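Home | Guides | Bench Software | Parts | Support

We use cookies to remember which page of the manual you gave up on. Accept | Manage

Fular Two-Arm Simulator: Set-up Guide
Section 5. House Rules for a Simulated Session

Revised Sunday, October 22, 2023, by Yeshi Wako

Section 4 got the simulator running. This section covers how to behave once it is. People tend to skip it on the grounds that a simulated arm can't hit anyone. True enough, but the habits you pick up here will follow you down the hall to the real pair at Vustcombe, which can.

5.1 Before you load a room

1. Log in under your own name. The account called "test" has been banned from saving since June, and it knows what it did.
2. Open the Hetport settings panel and set the speed limit to the training value. Leave it there for your first 8 sessions.
3. Check that the stop key works. Press it with the arms still, then press it again with the arms moving. Both presses go in the log.
4. Pick a room from the approved list. Rooms you built yourself at midnight go to Gadisa Abdella for review first.

NOTE: The stop key is the large one. If you have mapped it to a small one, map it back.

5.2 Starting position and camera check

5. Load the room and wait for the arms to settle. Do not send a command while the status bar still says "loading," however long it has been saying so.
6. Bring both arms up over the table with the grippers open and the fingers pointing up. We call this the raised rest. Every session starts and ends in it.
7. Step through the views one at a time. A tilted view is acceptable. A frozen one isn't, and the two are easy to confuse before coffee.
8. In the wide view, find both grippers and the table surface before you touch the controls.
9. In the close view, confirm that the gap between the fingers is clear. 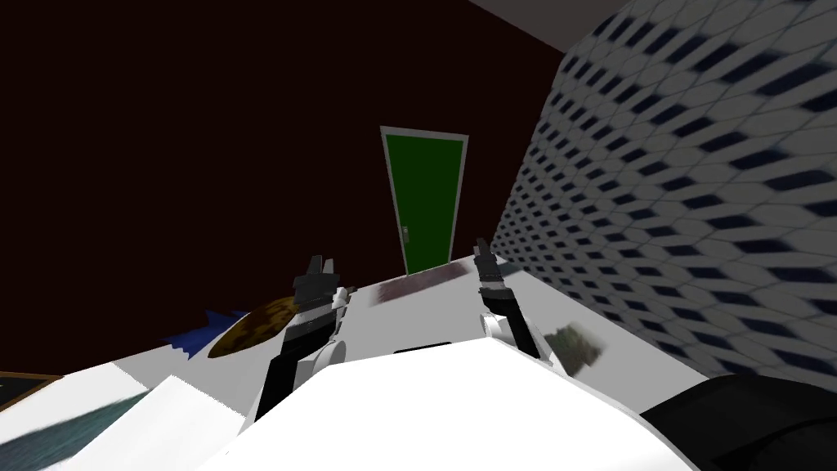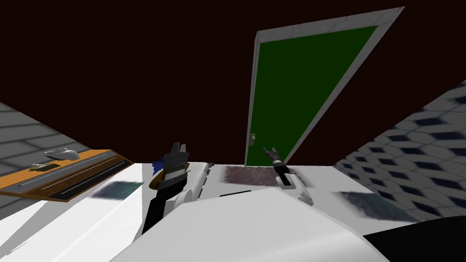
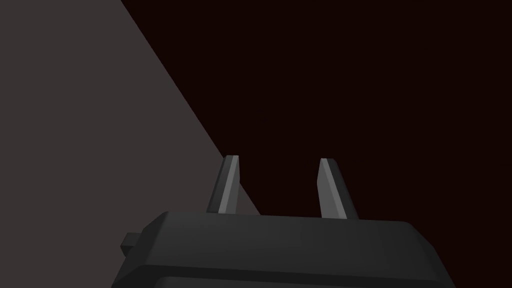
Fig. 5-1. Raised rest: both arms over the table (first and second views); one gripper close up, fingers open and empty (third view).

CAUTION: A clear gap in the close view tells you about one gripper. Check the other one too. The Assefa checklist has 2 boxes for this, and ticking both after looking at one has been tried.

5.3 While the arms are moving

10. Move one arm at a time until you have been signed off for two.
11. Say out loud which arm you are about to move. You will feel foolish. Do it anyway, even alone.
12. Keep your path above the table until you are over the object you want. Sliding a gripper along the surface "to save time" counts as a contact and is scored as one.
13. If an object turns fuzzy or sinks into the table, stop. Do not try to pick it up. Note the room name and the object's position, then reload.
14. Never drive an arm through a wall because the software lets you. The wall may forgive you, but the log does not.

NOTE: Reloading a room clears the objects but keeps your contact count. Several people have written in to say this is unfair. We have read the letters.

5.4 Stopping and handing over

15. Release whatever you are holding onto the table. Dropping it from height is not releasing it.
16. Return both arms to the raised rest and press the stop key.
17. Save the log with the room name first and your initials last. "final_final_2" is neither.
18. Write down anything odd in one plain sentence. "Acted weird" will be returned to you for more work.
19. Stay logged in until the next operator has read your note and taken over. If no one is booked after you, log out and close the room.

CAUTION: After 5 contacts in one session, the controls lock until a supervisor clears them. Changing chairs does not reset the count.

Questions about sign-off go to Yeshi Wako. Requests for a higher speed limit go to Gadisa Abdella, who will say no. Section 6 deals with replaying a saved log.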